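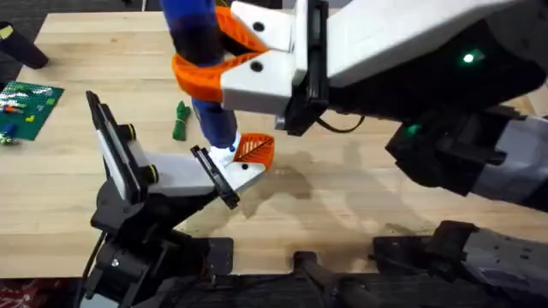 The Cimska is a social dance for couples, performed in a ring, that was popular in the halls of Sandach and the neighbouring town of Jisedberg. It is danced in a moderate two-beat time and is usually placed near the end of an evening. Partners stand side by side and keep hold of a folded cloth between them, one at each end, for the whole of the first figure. The cloth may be any colour, although blue, like the fabric held between the two grippers over the wooden table, was the usual choice in Sandach. Letting go before the turn is counted as a fault in competition, but is overlooked at ordinary dances.

The basic pattern has 20 bars. Couples walk forward for eight, turn inward for four and walk back for eight. In the second figure the cloth is passed over the shoulder of the leading dancer and the ring closes until neighbours can touch hands. Jisedberg dancers add a short stamp on the last beat – a habit that older Sandach teachers discouraged.

Written instructions first appeared in a booklet by Obed Wumbei, who collected 71 local dances and gave the Cimska two pages. His version leaves out the stamp and sets the ring moving clockwise. A later revival, led by Maite Alcaraz, reversed the direction, and most groups now follow her.
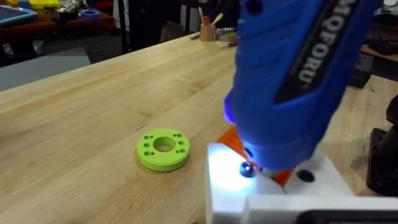 Naa Dramani has argued that the reversal was a mistake, as the shoulder pass becomes awkward for the dancer on the outside and the ring tends to drift. Groups using the older direction remain in the minority.

The music is normally played on fiddle and accordion. The best-known tune, Kwofie, is repeated without a break until the leading couple leaves the floor.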